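Vesonwood Household Tip: Frequently Asked Questions
Last updated Sat 3 May
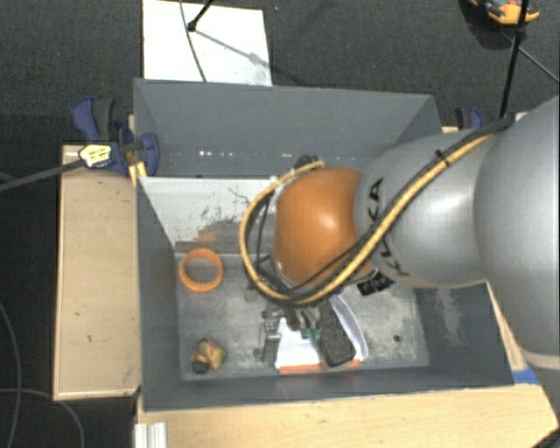 A KUKA arm over a deep grey bin.

Do I need to book?
Yes, at weekends. On weekdays you can turn up and join the queue on Koveck Lane like everyone used to. Booking slots open at midnight and the good ones go by breakfast, which says something about what people in Vesonwood do for fun.

What do I need to bring?
A council tax bill or driving licence with a Vesonwood address on it. A library card won't do. Neither will knowing the name of the pub.

Can I come in a van?
Vans need a permit. Hatchbacks don't, however much you have managed to get into one. Single-axle trailers are fine. If you can't reverse yours, please say so at the gate and we'll send you round the long way, without comment.

How high is the barrier?
Two metres. It has been two metres since it was put in, and the roof boxes keep coming.

How many bags of rubble can I leave?
Five per household per month, and you must be able to lift them yourself. A bag that needs three people and a plank is a skip, and skips are for hire elsewhere.

Is plasterboard rubble?
No. It has its own container next to the garden waste. Please don't put it in the garden waste.

Where does soil go?
In with the rubble, and it counts towards your bags. Turf is garden waste if you shake it. We accept that views differ on how much shaking is enough.

Will you take paint?
Only if it's solid. Leave the lid off, stir in some sand or cat litter and wait. Half a tin of magnolia that you are keeping "for touching up" is welcome once you've come to terms with things.

What about fridges and mattresses?
Both, free of charge, limit of two items per visit. Empty the fridge first. All of it, including the door.

Can I take something home if I like the look of it?
Not from the containers. Anything decent goes to the Pleltier reuse shop by the exit, open from 10 until 4. You may meet your own lamp in there. You will have to pay for it.

I threw something away by mistake. Can I have it back?
Come to the office as soon as you notice and tell us which container. We can't let you climb in. Wedding rings, one set of house deeds and a tortoise (alive, in a shoebox) have all been asked after – results vary.

Why is the Vidal Road entrance shut?
Drainage works. It should reopen in June. Please use Koveck Lane, and please don't park across the gate at number 19, who has been very patient and has now bought a cone.

Can I bring the dog?
Yes, if it stays in the car.

My question isn't here.
Ask at the gate. Have your bill ready.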